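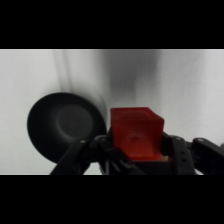
Leave the old ductwork alone until someone has measured it, a reader in Trekaten wrote to us after our May article on attic insulation. The contractor had offered a larger furnace to cure a cold back bedroom, and the reader had declined. The bedroom sat at the end of a long flexible duct with two sharp bends in it. A larger furnace would have pushed more air into the same restriction.

The letter describes a common order of work in older houses. Equipment is replaced first, the shell of the house is tightened second, and the ducts are looked at last, if at all. The reverse order usually costs less. Heating load depends on the shell, and the airflow a room receives depends on the duct that serves it. Until both are known, the size of the furnace is a guess.

What gets measured

A duct survey takes two tests. The first is a leakage test. The registers are sealed with tape or film, a calibrated fan is connected to the return, and the system is brought to a fixed pressure. The air needed to hold that pressure is the leakage. The second is a static pressure reading, taken with two probes, one on each side of the blower. It shows how hard the blower has to work against the filter, the coil and the duct runs.

Neither test says where the fault is. A high leakage figure can come from one disconnected boot in a crawl space or from many small gaps at the seams. Smoke at the joints, or a hand on a cold day, will usually find the large ones.

The Woo Street house

One project we followed was a single-story house on Woo Street, built over a vented crawl space. Its blower was rated to deliver 1,200 cubic feet per minute at a static pressure the system never came close to meeting. The leakage test gave 400 cubic feet per minute, so a third of the rated flow had a path to somewhere other than the rooms.

Clakik, the remodeling firm on the job, had already priced a new furnace. The owners put that on hold and paid for duct work instead. The crew reconnected one boot under the kitchen, replaced 27 feet of crushed flexible duct with rigid pipe, and sealed the reachable seams with mastic. Cloth tape was removed wherever it was found, as its adhesive dries out and lets go.

The return was the harder part. It had one undersized grille in the hallway, and closing any bedroom door cut the air coming back from that room. The crew added a second return and a transfer grille above each bedroom door. The total was $2,535, including about $500 for drywall and paint.

Limits of the work

Sealing has side effects. A tighter supply side raises static pressure if the ducts were small to begin with, and some systems have been running acceptably only on account of their leaks. Static pressure should be read again after sealing, with a clean filter in place. If the house has a gas water heater that draws its air from indoors, a combustion safety test belongs on the same invoice.

Spray-in sealants such as Pukico reach seams behind finished walls. They will not bridge a disconnected joint or correct a crushed run, and the coil has to be isolated before they are applied.

Owners asking for bids should request both readings in writing, before and after, along with the test pressure used. A bid that names a furnace size with no load calculation attached can be sent back for one.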